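Call for participants: people who hang up clothes (and people who don't)
Gillies, Unit 4, Grustside. Sessions run through February.

We are looking for adults to come in and put T-shirts on hangers for an hour. We realise how that sounds. Please read the whole page before you write to us, as most of the questions we get are answered on it.

Gillies tests household goods for shops and manufacturers. Plestix, who make plastic hangers, have a new shape they call the Torora. They say it lets you hang a T-shirt without stretching the neck, that it stops the shirt sliding off at the shoulder, and that it "makes putting laundry away a pleasure". Plestix are paying for this study. They don't get to choose who takes part, they won't be in the building during sessions, and they have agreed in writing that we can publish whatever we find, including nothing much.

Our own view, for what it's worth, is that a hanger is a hanger. We have seen a good many clever ones over the years and most ended up in the bottom of somebody's wardrobe. We would like to be shown we're wrong, but we would need more than the maker's word for it. Their leaflet says 496 households tried the Torora at home and liked it. It doesn't say what those households were using before, whether they were sent the hangers free, or how many packs went out to people who never replied.

So we are doing it the dull way. Each person gets a pile of crumpled tops, a set of hangers and a rail. You take a top, get it on a hanger, hang it up and go on to the next. Some of the hangers will be Tororas and some will be ordinary ones of the kind you already own. We won't tell you which we think are better and we'd rather you didn't ask the person running the session, who has been told to change the subject. 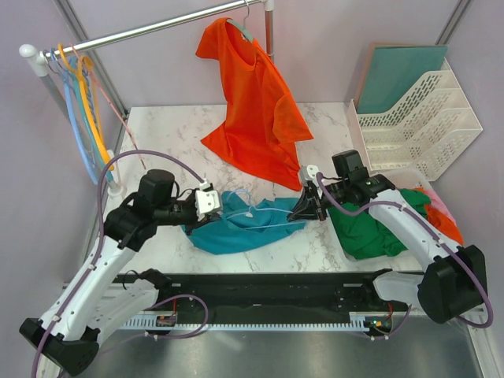
You will do the task three times with a break between each. After each round there is a short form asking how easy you found it, whether anything slipped off, and whether you would bother doing it that way at home. "No" is a perfectly good answer to the last one. If you lose patience halfway through a pile and start flinging things over the rail, carry on doing that and we will write it down.

Who we want

We need 51 people. You should be 18 or over and able to stand or sit at a table for up to 20 minutes at a stretch. Apart from that we are after a proper mix. Studies like this tend to fill up with neat people who fold their socks, and their opinions on hangers are not much use to the rest of the population. If your clothes live on a chair, we would very much like to hear from you.

We also want people with stiff or painful hands, left-handed people, and anyone who mostly does laundry for children. Let us know if you need a particular seat height or more time.

Who we can't take

Anyone who works for Plestix or a shop that sells their hangers, or who lives with someone who does. Anyone who has been in one of our laundry studies in the past year. Anyone who has already made up their mind from the adverts, in either direction. We accept that this last rule is hard to police and that we have come close to breaking it ourselves further up the page, so the person writing this won't be scoring the results.

What you get

£18 in cash on the day, plus your bus fare if you keep the ticket. You are paid the same if you stop early. There are no free hangers. We asked for that to be taken out of the original offer, as people tend to be kind about things they have been given.

What we keep

Your forms, the time taken for each round and a video of the worktop, which will show your hands. We don't film faces. The recordings are deleted when the report is finished. You can ask for yours to be removed before then without giving a reason.

Getting here

We are behind the tile warehouse in Grustside, through the green gate. The 392 bus stops at the end of the road. Parking is poor and the map on your phone will probably send you to the wrong side of the canal. There is a ramp at the side door and a toilet on the same floor.

How to apply

Write to the Gillies study desk, quoting reference 511, with your age, how you usually put your clothes away, and which mornings or afternoons you could manage. Two or three lines will do. Sessions start at 10 am and 2 pm. We reply to everyone, usually within a week, and if you aren't picked we will say so plainly and won't add you to a mailing list.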